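Dernton Hospital Patient Feedback: Frequently Asked Questions

Who may complete the patient survey?
Any adult who has stayed at least one night on a Dernton ward. A relative may answer on the patient's behalf.

How long is the survey?
It has 17 questions. Paper copies are available at the Pasichnyk Wing desk.

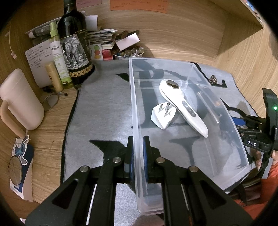 When are results published?
Ward scores are posted each October. Wards with fewer than 40 completed surveys are not scored separately.

Will my doctor see my comments?
Comments are shared with ward staff after names are removed. Questions may be sent to Yaryna Holovko, Patient Relations, Room 122.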